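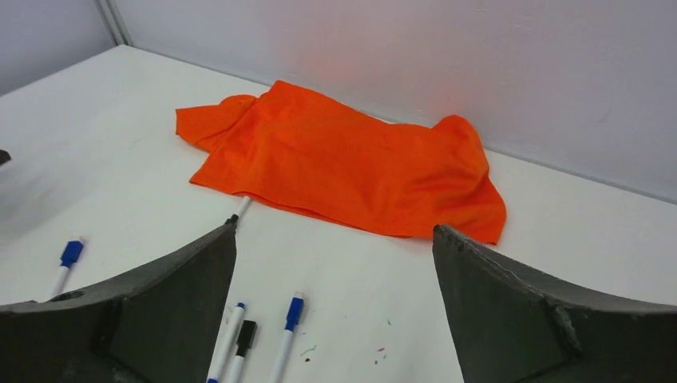

Kapitel 4
Beispiele sammeln

Wer zum ersten Mal ein lernendes System trainiert, freut sich auf das Training. Man wählt eine Architektur, streitet über Lernraten und stellt sich die fertige Kurve vor. Dann fragt jemand nach den Daten, und die nächsten Wochen sind verplant. Dieses Kapitel handelt von diesen Wochen.

Im Kurs Kamport, aus dem die meisten Übungen dieses Buches stammen, lautete die Planung: 592 Vorführungen, aufgenommen bis Ende März. Brauchbar waren am Schluss 468. Die übrigen brachen mitten in der Bewegung ab, trugen das falsche Etikett oder zeigten einen Bediener, der es sich unterwegs anders überlegt hatte. Letzteres lernt ein Netz besonders gern.

4.1 Was ist ein Beispiel?

Unter einer Vorführung (auch: Episode) verstehen wir eine zeitlich geordnete Folge von Beobachtungen und Stellbefehlen, vom Ausgangszustand bis zu einem vereinbarten Ende. Das Wort »vereinbart« ist ernst gemeint. Zwei Bediener, die sich über das Ende nicht einig sind, liefern zwei Datensätze - auch wenn beide im selben Ordner liegen.
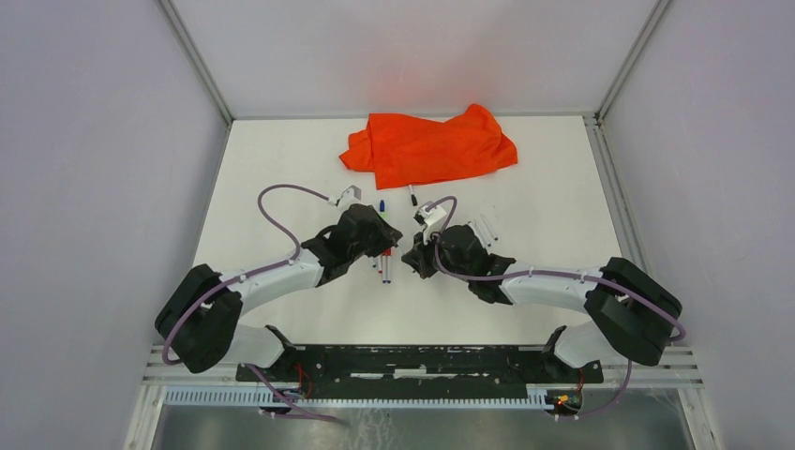
Der Ausgangszustand verdient mehr Sorgfalt, als er gewöhnlich bekommt. Liegt alles in jeder Episode am selben Platz, lernt das System den Platz auswendig und besteht jede Prüfung, die ebenfalls dort stattfindet. Man streut die Gegenstände daher und lässt auch unbequeme Lagen zu, etwa einen Stift mit schwarzer Kappe, der teilweise unter einem zerknüllten orangefarbenen Tuch steckt. Wer ihn vor jeder Aufnahme höflich hervorzieht, darf sich später nicht wundern, wenn der Greifer davor ratlos stehen bleibt. Gebreyes nennt solche Lagen »Randfälle«, Didau »Dienstag«; wir bleiben bei Gebreyes.

Für das Protokoll genügen zunächst Episodennummer, Bediener, Ausgangslage und Ergebnis. Ein Feld »Bemerkungen« wird erfahrungsgemäß entweder nie oder mit Romanen gefüllt. Fehlschläge werden gekennzeichnet und aufbewahrt. In Abschnitt 4.5 brauchen wir sie wieder.

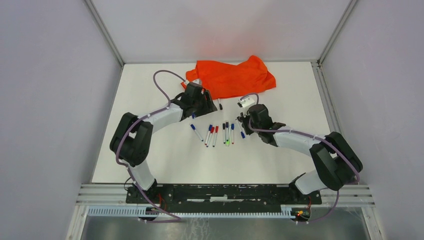

4.2 Wie viele Beispiele sind genug?

Die Frage kommt in jedem Kurs, meist in der ersten Stunde, und die ehrliche Antwort ist unbeliebt: Man misst es. Trainieren Sie mit 24 Episoden, verdoppeln Sie die Menge mehrmals und tragen Sie die Erfolgsquote auf. Solange die Kurve steigt, ist die Kaffeepause vorbei.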